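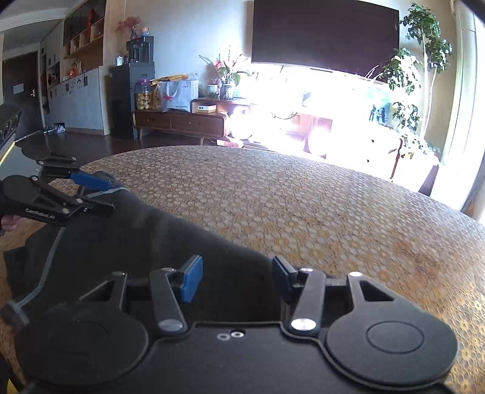
Chapter 8
Queues and Why the Other One Moves Faster

Learning goals
After working through this chapter you should be able to describe a queue using arrival rate and service rate, explain why waiting times blow out before a counter is fully busy, and compare one shared line with several separate ones.

8.1 A morning at the Skondton ferry

The ticket office at Skondton opens at seven. By ten past, the line has reached the bait shop, and the people in it have begun to form opinions. The man at the back believes the office is understaffed. The woman at the front, who has been asking whether her return ticket covers a kayak, believes it is going well.

Both of them are looking at the same system. Customers arrive, they wait, they are served and they leave. Everything in this chapter is built from those four events, though it will take us a few pages and some algebra to get them to behave.

When Freya Yeoman took over the timetable at Skondton, she was handed a folder of complaints and a spreadsheet. The spreadsheet said the office could serve 100 passengers an hour and that fewer than that turned up. On paper there should have been no line at all. The folder disagreed, at length and in several colours of ink.

The spreadsheet's mistake is a common one, and you will probably make it yourself in Exercise 3. It worked with averages. Passengers do not arrive at an average. They arrive in families, in busloads, and in one case as an entire under-twelves netball side, each paying separately in coins. Between these bursts the clerk sits idle, and idle minutes can't be saved up and spent later.

8.2 Some terms we will need

Arrival rate: how many customers join the queue in a given period.

Service rate: how many customers one server could deal with in that period if there were always someone waiting.

Utilisation: the arrival rate divided by the service rate, for a single server. A clerk with a utilisation of one is never idle, and neither is the complaints folder.

Suppose 484 passengers come through on a summer morning, and 878 on the morning of the Drastska regatta. The second number isn't quite double the first, so it is tempting to expect the wait not quite to double. Yeoman expected this too, in her first year. By the time the regatta boat left, the line had gone past the bait shop and around the public toilets, where it met a second queue and the two became hard to tell apart.

Before you read on, write down what you think would help most: a second clerk, a faster clerk, or a sign asking people to have their money ready. Keep your answer. We will return to it in Section 8.5, with a graph.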